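Teaching a Two-Handed Robot to Tidy a Snack Shelf by Remote Control

Posted Monday, July 13, 2020
Filed under: Hatau guides, remote demonstrations

If you've come over from the setup guide, welcome back, and if you haven't, go do that one first and then come find me again. I'm going to assume your robot powers up, your gloves or hand controllers are paired, and Hatau (the recorder we use for everything at the Loma lab) is showing you live pictures from the head and both wrists. What comes next is the part I like best, where you stop fiddling with settings and start showing the robot how to do something useful.

The job is a plain one. Snack canisters on a store shelf have tipped over or wandered, and you want the robot to take hold of one, stand it up, or carry it over to a table and set it down. People always assume this is the beginner exercise. Then they try it and spend their first afternoon chasing a can of chips around a shelf like a bar of soap in a bathtub. Please don't be discouraged! My own first set was 20 recordings, and I kept exactly one of them.

What you'll need

A robot with two arms and hands that can close around a can
A head camera and a camera at each wrist
A shelf unit, ideally one with a couple of levels and a raised or rounded front lip
A table within reach, or within a short walk if your robot walks
Canned snacks in several label colors
A second person on the stop button, every time, no exceptions
Water and a chair for you

On the snacks: buy the real thing and leave them full. We tried empties for a while, and they behave so differently under the fingers that we ended up throwing out that whole batch of recordings. Mixed colors are worth the extra trip to the store too. When you go back through your recordings later, "the purple one" is a lot easier to find than "the fourth one from the first row, after the swap."

Step 1. Dress the shelf

Set the canisters out the way a tired shopper would leave them. A few upright, a few leaning, one or two on their sides. I used to line them up nicely and then tip over only the one I meant to work on, and the robot learned, very sensibly, to go for whatever was the odd one out. Now I mess up the shelf before each recording and choose my target afterward.

Leave a hand's width beside the target for the first dozen or so tries. Once you feel comfortable, crowd it in with its neighbors.

Step 2. Find your own posture

Stand or sit so that your elbows hang loose at your sides when the robot's arms are at rest. If your shoulders are already creeping up toward your ears before you've started, stop and reset. I know how that sounds, but a stiff operator makes stiff recordings, and the robot will copy the stiffness right along with everything else.

Press Align in Hatau, hold still until the tone, and move each hand a little in every direction. The robot's hands should follow at the same size and in the same direction. If left and right are swapped (it happens more than you'd think), re-pair the controllers before you go anywhere near the shelf.

Step 3. Come in low, and open early

Open the fingers well before you get there. New operators tend to reach with a half-closed hand and then open it right next to the can, and the backs of the fingers sweep everything over. Open first, reach second.

For a leaning can, go for the base. Spread the fingers around the bottom end and let them settle on it before you squeeze. If you grab near the lid, the bottom wants to skate out from under you, and you'll find yourself twisting your wrist into positions it was never meant for. With the base held, a slow roll of the forearm does most of the work of righting it.

Keep the idle hand somewhere boring. I let mine hang with the fingers a little curled, down by the robot's side. It doesn't need to be doing anything, and if you wave it about while you're thinking, the robot will learn to wave too.

Step 4. Check what each camera is giving you

Before you record a full set, pause at a few points in the task and look through the camera views one at a time. The head camera is the one you'll steer by for most of the reach, and at the shelf it should show you the target, your gripper and a good bit of the shelf on either side. The wrist cameras come into their own close up, though you'll find they spend a lot of time looking at floor, furniture and the robot's other hand.

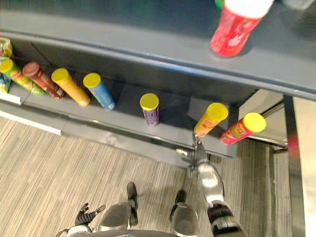 Right hand at the base of the orange canister.
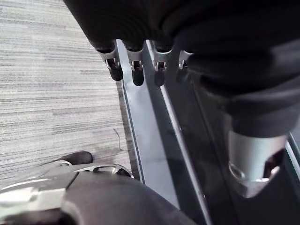 A wrist view, with the fingers of one hand hanging down and another gripper close to the camera. 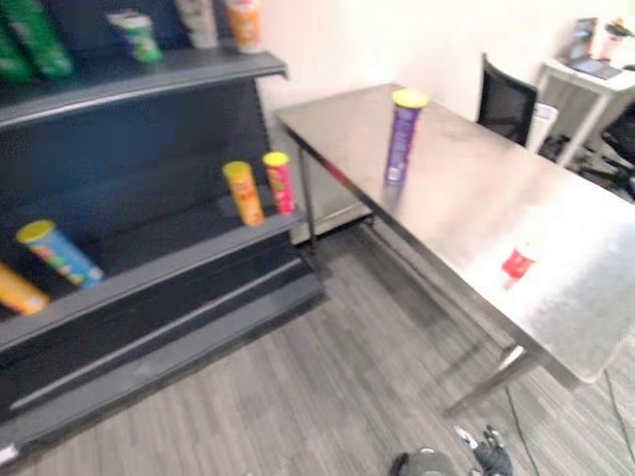 Step 5. Carry and set down

Once the can is off the shelf, clear the front lip with room to spare. Lift, pull back toward you, and then turn. Three separate motions feel slow and a bit silly the first time, but they blend together nicely by the tenth, and you won't clip the lip on the way out.

If you're using a polished metal table like ours, watch the glare. A bright patch can wash out a small object so badly that you can't tell a cup from a packet, and if you can't tell, the robot can't either. Choose a landing spot on a calmer part of the tabletop. Pulling down a blind helps, and so does turning the table a little.

Lower the can until you see it stop moving, wait a beat, and open the fingers slowly -- all the way, wider than feels necessary -- before you back off. Most of the cans I've knocked over on a table were already standing perfectly well when I hit them with a departing thumb.

Also, look down! Cables on the floor are a fact of life in any robot room. Route them behind the table legs if you can, and have your second person keep an eye on them whenever the robot shifts its feet.

Step 6. Save it, mark it, or bin it

When the hand is back at rest, press Stop in Hatau and wait for the file to close. You'll get a little box asking for a label. We use three words, and I'd encourage you to be strict about them.

Clean: you did what you meant to, in one go.
Recovered: something slipped and you fixed it smoothly.
Bin: anything else.

Do keep the recovered ones. I threw mine away for months, thinking I was being tidy, and the first trained version had no idea what to do when a can rolled. It would stop with its hand out and stay there. After we put the recoveries back in, it started making a second try, and there was some undignified cheering.

How many recordings is enough?

Our current set for this shelf stands at 432, collected over quite a few weeks by several pairs of hands. You don't need that many to see progress. I'd aim to do them in blocks of 15 minutes with a proper break in between, and swap with your second person at each break. Tired recordings look fine while you're making them and terrible the next morning.

One caution about swapping. If one operator always works the left end of the shelf and the other always takes the right, the robot will pick up two different habits and switch between them halfway along. Trade ends every time you trade places.

Troubles people write to me about

"The hand closes, but the can squirts out." Nearly always the squeeze is too fast. In Hatau, open the Hand page and bring the closing speed down to 19, then work back up as you get a feel for it.

"I can't judge how far away the shelf is." That one's common on a head camera looking downward. Use the shadow of your gripper on the shelf if you have one, and switch your eyes to the wrist view for the last bit of the reach. A few people like to touch the front lip lightly with the fingertips first, and that's fine, as long as you do it in every recording or in none.

"My arm shakes when I hold still." Mine too. Rest your elbow on a cushion. There is a smoothing slider on the same Hand page, but go easy on it, as the robot will start to lag behind you and you'll overshoot.

"The robot does it well with yellow lids and ignores the others." Go back and look at what you recorded. Ours had the same trouble, and when I went through the set, there was hardly a dark red lid in it.

If you'd like the settings file that goes with this page, it's in the shared folder under Afolabi, along with a blank label sheet you can print. The two-handed version, where one hand steadies the neighbors while the other pulls a can from a tight row, should be ready by November. Until then, practice your set-downs, and write in if your cans are still falling over.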